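Search posts Search this board Go

Framed group photo, propped on a table or up on the wall?

ridgeline_kev
Clearing out the spare room and I've hit the table at the back. It's become the spot where everything goes to die. Gift bag with the dogs on it, laundry detergent, tissues, a paper cup, and behind all of it the big framed group photo leaning on the wall. My sister reckons the photo should go up on adhesive strips and the rest into Sekura tubs. I've read the blurb on the strips and I don't believe a word of it.

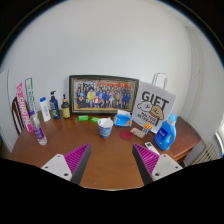
The frame's been propped up since October and hasn't budged, so I'm not convinced there's a problem to solve. What I want to know is whether anyone has had strips hold a heavy frame for longer than a summer.

Liliana Colombo
No. Mine let go at two in the morning and took a chunk of paint with it. Put a proper hook in. And the detergent belongs in the laundry, not next to a photo you care about. One leaky cap and there goes the colour on your mount.

jarrah19
Disagree on the hook if he's renting. I've had a Caldeira frame up on strips for 19 months with no drama. Did you wipe the wall down with metho first? Most people skip that bit and then blame the strips.

Liliana Colombo
I did wipe it, thanks. Nineteen months isn't long. Get back to me when it's been through a few more stinking hot summers.

ridgeline_kev
I own the place, so a hole doesn't bother me. What bothers me is the tub idea. I priced the Jimden ones and it came to $131 for a set, to store things I should probably chuck. There's also the half-drunk water bottle question, which my sister has opinions on.
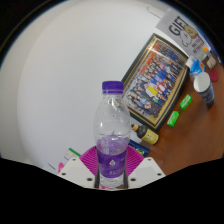 She says tip it on the pot plants and put it in the recycling. I say water is water and I'll finish it. She sent me an article claiming an open bottle is a science experiment by the next morning, and the article was written by a mob selling steel bottles, so make of that what you will.

Kamol Suksawat
Your sister's right about the bottle and wrong about the tubs. Tubs are how clutter gets a favourite hiding place. I bought six from Clurner and I still couldn't tell you what's in four of them.

jarrah19
Or you could label them?

Kamol Suksawat
They are labelled. The labels say "misc".

ridgeline_kev
Right, so here's where I've landed. Detergent to the laundry, tissues stay, gift bag gets folded and reused at Christmas. Bottle is still under negotiation.

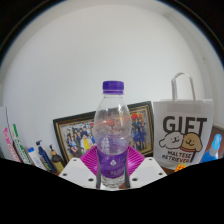 The photo gets one decent screw into a stud, if I can find a stud. The stud finder I've got beeps at everything, including my hand.

Liliana Colombo
Use a magnet and look for the plasterboard screws. Those cheap finders are rubbish.

jarrah19
Mine works fine. Have you changed the battery?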